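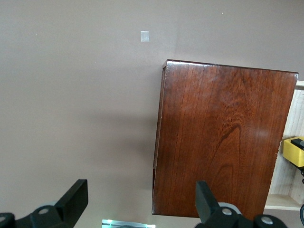
Section 3: Placing your cabinet and caring for the finish

Choosing a spot for a wooden cabinet is one of the nicest parts of setting up a room, so give yourself a whole afternoon for it if you can. The same piece can look dull in one corner and wonderful in another, and most of the difference is down to what's behind it and how the light lands. A plain wall is a great friend to a strongly figured wood. Against muted taupe, a glossy reddish-brown panel shows off every streak and swirl in its grain, and the soft light on the face brings out the orange in it. Small white specks on the wall, or a little square like a bit of tape, are much easier to deal with now than once the furniture is in its final place.

The steps below apply to the Susevance cabinet in all finishes, and to the smaller Mikero box unit. If you have the open shelf unit in pale wood, follow steps 1 to 5 and then go to 3.3.

3.1 Preparing the wall

1. Clear the floor along the wall and vacuum right up to the skirting board.
2. Peel off any old tape or stickers slowly, pulling back along the wall and never straight out. If one won't budge, warm it with a hairdryer on its lowest setting.
3. Dust the wall from top to bottom with a dry cloth.
4. Touch up any marks in the paint and leave it to dry overnight.
5. Check for radiators, pipes and sockets. Keep the back of the cabinet at least 9 cm from any radiator.

Note: Fresh paint can feel dry and still stick to lacquer. If you have repainted the whole wall, wait three full days.

3.2 Positioning the cabinet

6. Empty the cabinet and take out the loose shelves.
7. With one person at each end, lift it by the base. Don't pull on the rim at the top – it is glued on and is there for looks.
8. Set it down a hand's width from the wall, then ease it back gently.
9. Stand at the doorway and look at it. Then look again after dark with the lamps on! A gloss finish changes enormously between the two, and you may want to shift it a little to lose a glare or catch a nicer one.
10. Lay a spirit level along the top and turn the front feet until the bubble settles.
11. Fit the wall strap supplied (part 2128) and tighten it by hand.

CAUTION: Never drag the cabinet. The bottom corners take all the weight and the edge will chip, even on carpet.

CAUTION: The wall strap must be fitted if children use the room. Don't put more than 200 g on any door shelf until the strap is in place.

3.3 Standing dark and pale pieces together

Please do try this. Lots of people worry that their woods have to match, and we think a creamy, pale shelf unit looks lovely peeping out from beside a dark one. Leave a finger's width between them so the lacquered side doesn't rub, and stick felt dots (bag C) on the side of the dark piece, one near the top and one near the bottom.

Pale wood with no finish on it will pick up marks from cups, hands and wet plant pots. You can leave it bare and enjoy it as it ages, or wipe on two thin coats of the Bednárik clear oil, testing it underneath a shelf first.

3.4 Looking after the gloss

12. Dust with a soft, dry cloth, going up and down with the grain.
13. For fingerprints, use a barely damp cloth and dry straight away.
14. Twice a year (we like May and November) go over the face with a little Jostomis wax and buff until the cloth slides.
15. Colour small chips along an edge with the touch-up pen, wipe off the extra at once, and wax over when dry.

Note: Don't use spray polish with silicone in it. It looks splendid for a week and then goes cloudy.

For larger repairs see Section 5, or write to Róisín Keogh in the workshop. Spare feet, straps and felt dots come from Esther Biwott in parts.

Section last revised 2025-01-04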